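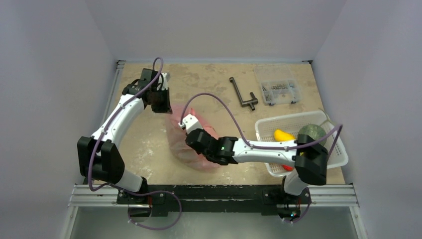

I have a grudge against tasteful signs. You know the ones — brushed bronze letters on a bronze plate, or pale gray on slightly paler gray, screwed up beside the front door of a building that cost a fortune. They look lovely in the catalog and you can't read them from the sidewalk. Color is most of the problem, and it's such an easy one to fix! The purple cable looping along that white robot arm is a good lesson for anybody ordering a sign, because your eye goes straight to it and follows it down. Dark on light, strong on plain. Sign painters knew this forever, and then somewhere along the way we all decided that contrast was vulgar.

I spent most of my working life in a little sign shop, and I sold plenty of the tasteful kind myself, so I'm not innocent. A customer would come in with a swatch of their siding and ask for a plaque "that blends." And I'd say sure! I'd order a plaque that blended. Then they'd phone in May wanting to know why the delivery guy kept leaving boxes next door.

My sister lives in a building called the Altar (the developer's choice, don't ask me) and her unit is 514. The number on her door is tone-on-tone, cream on cream, about as tall as my thumbnail. I have visited her for years and I still go past it if the hall light is behind me. Her neighbors have given up and hung things on their doors to tell them apart. One has a wreath up all year round. When people start decorating so they can find their own home, the sign isn't doing its job, and I don't care how many design magazines the lobby was in.

Now, I like a pretty sign. I like a border, I like a flower in the corner, I'll even put up with script if it's the family name and it's big enough. Put whatever you want around the edge. Just leave the number alone. Give it room, give it a plain thick numeral, and make it a different color from the thing it's sitting on — really different, so that somebody who left their glasses in the car can tell.
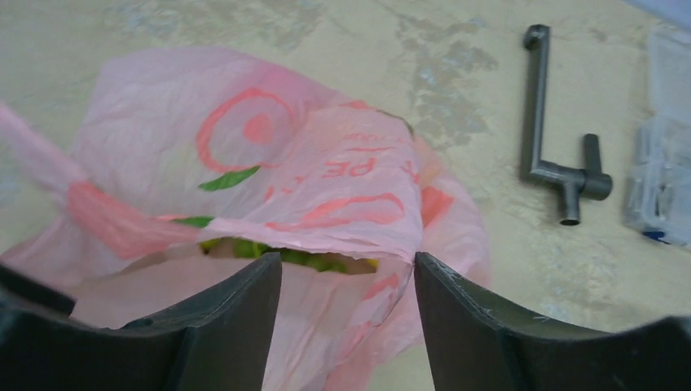

So how do you know if a sign has enough contrast before you pay for it? Print it out on paper in the real colors at the real size, tape it up where the sign will go, and walk back to the curb at dusk. If you have to squint, change the colors. Most shops will send you a proof, and you can use that, but please don't judge it on your phone. A phone screen is lit from behind and it flatters everything.

People tell me this is fussy. A man on Burkmont Street told me his guests "know which house it is," and I'm sure they do. The ambulance driver isn't his guest, though, and neither is the substitute mail carrier or the kid with the pizza. A street number is for strangers. Your friends could find you with no sign at all.

The place I send people to look is a bakery called Conceição, over by the old Talovwood office park. White numbers on a dark blue board, 3,229, and yes, the painter put a comma in the address, which drives me up the wall every time I go in for rolls. I'd have talked them out of it. But I can read that comma from across 2 lanes of traffic, and I can't say that for a single bronze plate on the block.

By Osvaldo Gentile
May

Last updated: May, 4:15 p.m.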